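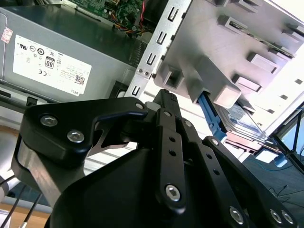
**노동과 기술 강의 자료, 2021년 9월 1일**

## 2주차. 중고 컴퓨터 해체 작업의 자동화와 작업자의 일

지난 시간에는 자동화라는 말의 뜻을 정리했습니다. 이번 시간에는 한 사업장을 자세히 보겠습니다. Zarnen은 기업에서 나온 데스크톱 컴퓨터를 받아서 분해하고, 쓸 수 있는 부품을 검사해서 다시 파는 회사입니다. 분해실에는 작업자 8명이 있습니다. 저는 지난 12월에 이 회사를 처음 방문했고, 그 후에 작업자들과 따로 면담을 했습니다. 제 한국어가 부족해서 면담 내용을 옮길 때 동료의 도움을 받았습니다. 그래도 어색한 표현이 남아 있으면 수업 시간에 말씀해 주십시오.

### 1. 도입 전의 작업

한 사람이 컴퓨터 한 대를 처음부터 끝까지 맡았습니다. 순서는 대체로 다음과 같습니다.

1. 옆판을 열고 제조사와 모델을 기록한다.
2. 저장 장치를 빼서 데이터 삭제 담당자에게 넘긴다.
3. 메모리, 확장 카드, 전원 공급 장치를 뺀다.
4. 프로세서와 메인보드를 분리한다.
5. 부품을 등급에 따라 나눈다.

한 달에 3000대가 들어옵니다. 작업자들이 가장 힘들다고 말한 것은 무게가 아니고 손가락이었습니다. 케이스 안의 고정 장치는 모델마다 누르는 방향이 다릅니다. 어떤 것은 엄지로 밀어야 하고, 어떤 것은 두 손가락으로 집어야 합니다. 같은 동작을 오래 하면 엄지 아래쪽이 아픕니다. 금속판의 모서리에 손을 베는 일도 있었습니다.

### 2. 무엇을 자동화했는가

회사는 Prulus의 로봇 팔을 2대 설치했습니다. 그리퍼의 손가락은 Kushnir라는 작은 공장에서 만들었습니다. 작업 기록은 Greso라는 프로그램에 저장됩니다.

로봇에게 맡긴 일은 위의 순서에서 2번과 3번의 일부입니다. 드라이브의 손잡이를 잡고 당기는 일이 중심입니다. 옆판을 여는 일, 케이블을 빼는 일, 등급을 정하는 일은 지금도 사람이 합니다. 회사의 설명으로는 케이블이 가장 큰 문제입니다. 단단한 부품의 위치는 모델에 따라 정해져 있습니다. 그러나 케이블은 전에 컴퓨터를 수리한 사람이 어떻게 정리했는지에 따라 매번 다릅니다.

여기에서 용어 하나를 구별하고 싶습니다. **직무**는 한 사람이 맡은 일 전체이고, **과업**은 그 안에 있는 작은 일 하나입니다. 이 회사에서 사라진 직무는 아직 없습니다. 그러나 직무를 이루는 과업의 비율은 많이 변했습니다.

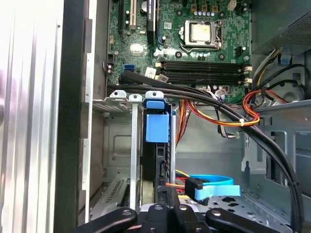
### 3. 작업자에게 달라진 것

**준비하는 일이 늘었습니다.** 사람은 로봇이 들어갈 길을 먼저 만듭니다. 케이블을 옆으로 밀고, 필요하면 끈으로 묶고, 케이스를 받침대에 맞추어 놓습니다. 한 작업자는 이 일을 "상 차리기"라고 불렀습니다. 이 일은 예전의 작업 설명서에 없었기 때문에 처음에는 작업 시간으로 계산되지 않았습니다. 작업자들이 요구한 후에 Greso에 항목이 추가되었습니다.

**지켜보는 일이 생겼습니다.** 로봇이 멈추면 작업자는 화면에서 이유를 고르고 다시 시작 버튼을 누릅니다. 쉬운 일처럼 보이지만, 면담에서는 이 부분에 대한 불만이 많았습니다. 손은 쉬는데 눈과 귀는 쉬지 못한다는 것입니다. 경력이 긴 사람일수록 기다리는 시간을 더 답답하게 느꼈습니다.

**판단의 가치가 올라갔습니다.** 프로세서 위의 오래된 서멀 페이스트를 보고 관리 상태를 짐작하는 일, 소켓이 다시 팔 수 있는 상태인지 확인하는 일은 사람의 경험에 의지합니다. 회사는 이런 과업에 숙련 수당을 주기로 했습니다. 다만 수당을 받는 기준은 아직 문서로 나오지 않았습니다.

**배우는 길이 좁아졌습니다.** 저는 이 점을 가장 중요하게 생각합니다. 예전에 신입은 드라이브와 메모리를 빼면서 케이스의 구조를 손으로 익혔습니다. 지금은 그 쉬운 단계의 일부를 로봇이 합니다. 그래서 신입은 바로 어려운 단계를 만나게 됩니다. 현재는 새 직원에게 로봇 없이 분해하는 연습을 8일 동안 시킵니다. 이 기간이 충분한지에 대해서는 작업자들의 의견이 서로 달랐습니다.

### 4. 읽을 때 주의할 점

이 사례는 규모가 작습니다. 면담한 사람도 모두 한 분해실에서 일하기 때문에 다른 회사에 그대로 적용하면 안 됩니다. 또 손 통증에 대한 내용은 본인의 말만 들은 것이고, 의학적인 검사 결과는 없습니다. 작업 속도에 대한 자료는 회사가 공개하지 않았습니다.

### 5. 토론 준비

- 준비 작업과 감시 작업은 누가, 어떤 방법으로 측정해야 합니까?
- 쉬운 과업을 로봇에게 모두 맡기면 숙련은 어디에서 시작됩니까?
- 자신이 해 본 일 한 가지를 과업으로 나누어 보십시오. 그중에서 남에게 넘기고 싶지 않은 과업에 표시를 하고, 이유를 두세 문장으로 써 오십시오.

세 번째 과제는 손으로 써도 괜찮습니다. 다음 시간에 조별로 바꾸어 읽겠습니다.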